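## Flashlight bin: where it lives now and how to keep it stocked

The flashlights at Flirnitz House have moved. They used to be in the second drawer under the phone, with the tape, the takeout menus and the spare keys to a van we sold. When the lights went out in June, up to nine people went through that drawer in the dark, and the first working flashlight was found after the power had come back.

Gerrit Vanhove offered to sort it out, and he has spent a few evenings on it. What follows is partly his notes and partly what we agreed at the house meeting.

### What was in the drawer

Mostly dead batteries. There were also several flashlights that would have worked with fresh ones, and a few that will never work again. One had been put away with the batteries in, and they had leaked. Gerrit cleaned the contacts with white vinegar on a cotton swab, let it dry overnight, and got a dim light out of it for an evening. It has since gone to the electronics drop-off.

Please don't put used batteries back in the drawer. The jar for them is on the shelf by the back door, and whoever is going past the hardware store can take it along. Tape over the ends of the nine-volt ones first.

If you lent a flashlight to the house at some point and want it back, ask Gerrit before the end of the month. There is a heavy black one with "Rahman" scratched into the side, and we haven't had a Rahman living here in years. If you know the family, let them know we have it.

### Where things go

The headlamps are on the hook inside the basement door. They're for the fuse box and the boiler, where you need both hands. If you borrow one for a run, hang it back up the same night.

The two camping lanterns are on top of the fridge. They take the big D batteries, and those are in the cabinet above, on the left. Each lantern lights the kitchen well enough to cook by.

The small hand flashlights all go together in a bin. We talked for a while about whether to hang them on the wall, one by each bedroom, and decided against it after remembering what happened to the fly swatters. A bin can be picked up and carried from door to door, and you can see whether anything is missing. During the day it stays on the low shelf at the foot of the stairs. It should never have a lid on it and nothing should be stacked on top.

Candles are no longer part of the plan. The ones from the dining room can still be used at dinner if you are sitting there with them.

### Batteries

Gerrit bought 42 AA batteries with the last of the spring household money, and they should see us through the winter. They're in the shoebox marked Brustance, next to the lanterns' batteries. The shoebox had boots in it once. The name doesn't mean anything.

He would like us to follow a few rules:

- Change all the batteries in a flashlight at the same time, and don't mix brands.
- If a flashlight is going to sit for more than 90 days, take the batteries out and leave them beside it. This applies to the spares in the basement and not to the ones in the bin.
- Don't take batteries out of the flashlights for the remote control. There are AAAs for the remote in the kitchen drawer, and it doesn't take AAs anyway.
- Write it on the fridge list when the shoebox is getting low.

There was a question about rechargeables. We tried them two winters ago with the Zunamel charger, and they were fine for the radio, but they had usually gone flat on their own by the time anyone picked up a flashlight. The charger is still in the hall closet if you want it for your own things.

### The children's flashlights

The younger kids asked for some that they could use without having to find an adult first. We said yes, on the condition that they help put them away. It has gone well so far, apart from some shining in faces at bedtime, and they've been told about that.

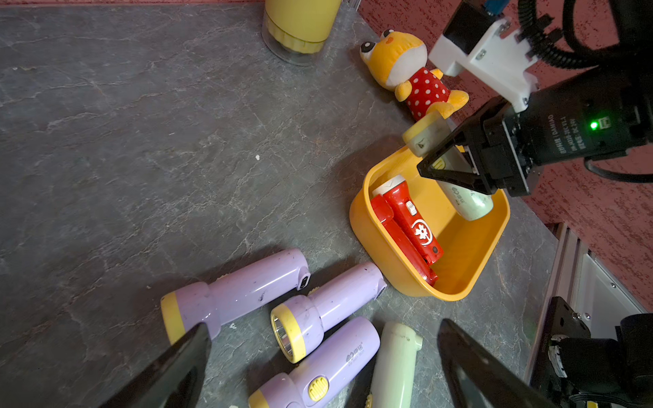

Gerrit chose the children's flashlights by color, so that a small person can be told which one to fetch. The mint-green one with the pale yellow head and the red one with the flower logo both belong in the yellow bin, and the red one has a slide switch on top that is easy to find with a thumb. Please show any child who visits how to turn a flashlight on before they need to use it. Stuffed animals don't live in the bin, and neither do bottles, however well they match it. If you come across either in there, put it on the stairs and its owner can take it up.

The kids' flashlights are also fine for reading under blankets, within reason. If one has been left on all night, tell Gerrit in the morning and he'll change the batteries. Nobody will be in trouble for it.

### Checking

Somebody needs to test everything once a month, and we'd like to pass the job around. It takes a few minutes. Carry the bin to the kitchen table, switch each flashlight on and off, and change the batteries in any that look weak. Then do the lanterns and the headlamps. Put your initials on the sheet inside the cabinet door. Gerrit has done the first one and left a pencil on a string.

We also plan to turn the lights off on purpose one evening at 9, after supper is cleared, and have everybody find their way to a flashlight from wherever they happen to be. The kids are looking forward to this more than we expected. Wear shoes on the stairs, and please move the laundry rack out of the upstairs hall beforehand.

Anyone with a flashlight to donate can leave it on Gerrit's desk. He would prefer ones that take AA batteries.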